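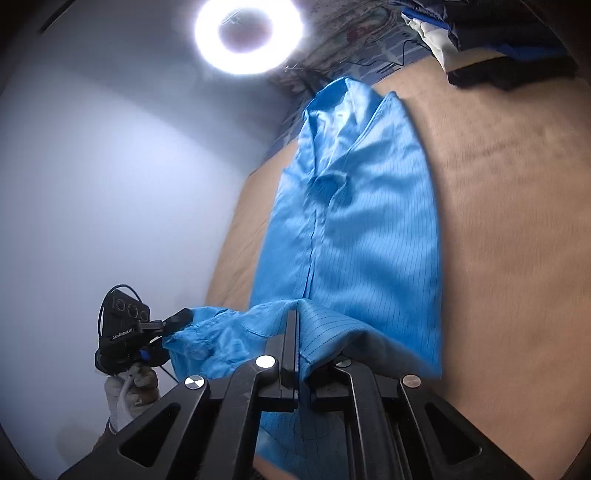 Fomley says the stripes should run dead straight from hem to collar before anybody makes a single fold, and if they don't, pick the thing up and start over. That was the note left in the margin of my last entry, in green ink, underlined. Fair enough! I've been lazy about it, and my stacks have had that leaning-tower look.

November, 2:15 pm, second bench

So today was pinstripes. The blue ones with the thin dark stripe, a whole bag of them from the Fomau order, and I have opinions now. A plain shirt will let you get away with murder. A pinstripe won't, because every little twist shows up as a bend in the lines, and then you can't stop looking at it (I went back and redid two that were perfectly fine by last month's standards).

Laid them lengthwise on the tan surface, long way up the table. I like that color under blue, the edges are easy to find. The side panels behave. The trouble is always the bunched bit near where you've got hold of it, all those little creases around the stitching, and if you fold over the top of them they're in there for good. What worked best for me was holding the near end in two places and pulling gently apart before laying it down. Gently!! Pull hard and the stripes go wavy the other way.

Far end: still don't love it. It flops open into a big loop and the inside goes its own way. I tried flattening it first and I tried leaving it for last, and last is better. You get the long edge lying nicely and then the loop mostly follows along. Mostly.

Board is the Hetetti one, set at 32 cm. Tried it at 43 for the bigger sizes and the finished fold hung over the shelf lip, so back to 32 it went, and the big ones just get an extra turn at the bottom. Whoever has the bench tomorrow, please leave the slider where it is, I put tape on it.

Steam or no steam? I did half the bag each way and couldn't tell them apart once they were stacked. Would like a second pair of eyes on that. The steamed pile is on the left, under the Tang carton.

Oh, and the shelf paper is almost gone. The last roll was 600 mm wide and we trimmed a strip off every single sheet, what a waste. Can we get the narrower one?

Stopped at 4:40 with 9 shirts still in the bag. They're rolled, please don't stuff them back in loose. Green ink person, check the top of the right-hand stack and tell me those aren't straight.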